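Stop Buying Grippers by the Spec Sheet

I have now read four long comparisons of hand-held grippers, and every one of them ranks the tools by grip force and opening width. Those numbers are easy to print. They told me very little about which tool I would want in my hand after an hour of work.

We spent part of March trying the Zorkau against the Grendard. On paper the Grendard wins. It closes harder and costs less. Meenakshi Garg ran 1202 trials with the pair, nearly all of them on clothing, and by the end she had stopped reaching for it. The fingers close well enough, but the handle sits too far back, and your wrist pays for that on every fold.

Cloth is the right test. A block or a cup forgives a bad angle. A shirt slides, bunches up and hides its own edges, and you need two tools working together to get anywhere with it. If one hand is a little slow, the other one drags the fabric out of place.
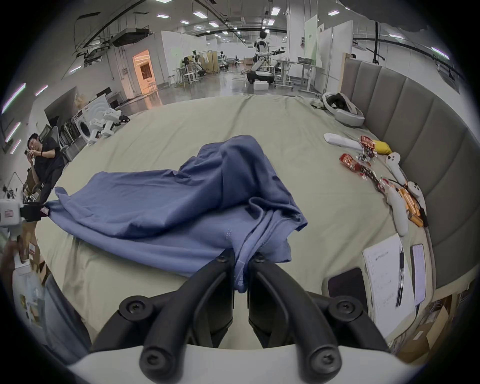 What I would measure instead

Give me the number of regrasps per garment. Give me the time a new operator needs before the folds look alike, which for us was about 20 minutes on one tool and most of an afternoon on the other. Tell me how often a screw had to be tightened.

Wafula Shemweta disagrees with me on this. He thinks comfort is a matter of habit and that the harder grip pays off once you move on to towels and jeans. He may be right about jeans. We haven't done enough of them to say.

Still, most labs I know buy first and try later. Ask the seller for a loan of two units, put a soft blue shirt on a bed, and work with it for a day before you sign anything.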